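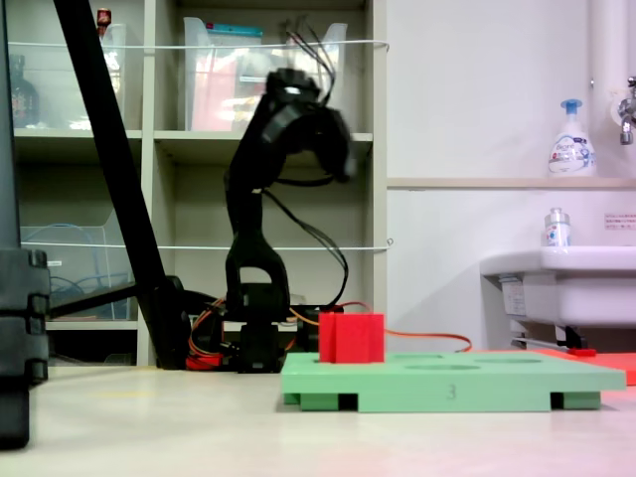 The small arm at the Tritville open day, with a red block on the green board.

How to Run a Robot Arm Demo for Visitors

By Morena Bianchini

Every April we open the workshop in Tritville to anyone who'd like to wander in, and every April I get a few emails afterward from people at schools and libraries who want to do the same thing with an arm of their own. I've been answering them one by one (and I do love getting them!), but it's time I wrote the whole thing down.

What follows is the block demo, the one we've settled on after trying a good many others. A little arm, a shape-sorter board and a few colored blocks will hold a crowd of grown-ups every bit as well as a crowd of six-year-olds.

Before the doors open

Pick a light-colored table if you have one. Dark arms and cables show up nicely against it, and people standing at the back can follow what's going on. Fix the base down firmly and then give it a good push with your hand. If it rocks at all, fix it again.

Next, deal with your cables. Swing the arm slowly by hand, power off, through every position you plan to use, and watch the loops near the gripper the whole time. They need enough slack to turn with the wrist, but not so much that they catch on the board. I leave 12 inches of free cable between the base and the first place I tape anything down, and that has worked well for us.

Set the board where the arm can reach every hole without stretching out completely straight. An arm at full stretch gets shaky, and shaky is hard to explain to a visitor who has just walked in with a cup of coffee.

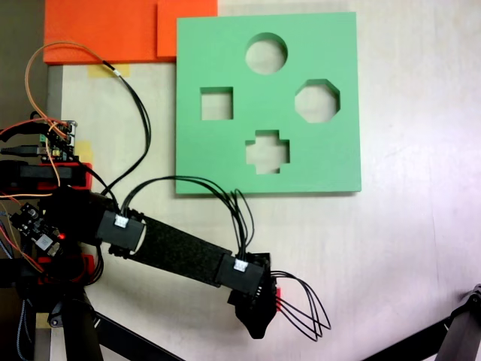 Board seen from overhead, with its round, square, eight-sided and cross-shaped holes.

Teaching the positions

We use a little program called Drureo, which one of our members, Siddiqui, put together over a long winter. Yours may look quite different, but the steps should be close to these.

Start by saving a rest position with the gripper well clear of the board. Then save a spot directly over the block, and another one lower down where the fingers can close on it. Go up again before you go sideways – I can't say this often enough. Most of the knocked-over blocks I've seen came from somebody skipping the lift.

Run everything at your slowest speed first. Once it has gone through 2 full rounds cleanly, bring the speed up a notch and try again.
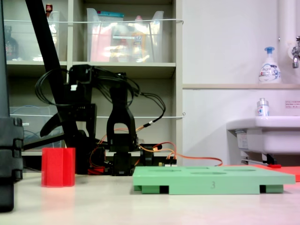

Now for the talking part, which I enjoy most and which people tend to worry about far too much. Tell your visitors what the arm is going to try before it moves, then keep quiet and let them watch. Children will call out which hole they think is right, and you should let them. If a block gets dropped, ask the crowd what they'd change, save the new position right there in front of them, and run it again. Those second tries got the biggest cheers when we took the demo over to Stondum.

Let people handle the spare blocks, but keep hands off the table while the motors have power, and keep your own hand near the switch. Park the arm in its rest position between groups so the motors have a chance to cool down.

We had 209 visitors through the door this year, and a good number of them came back around for another look. If you get stuck setting yours up, write to me and tell me which arm you have and what it's doing. I'll answer as soon as I can, usually in the evening after supper.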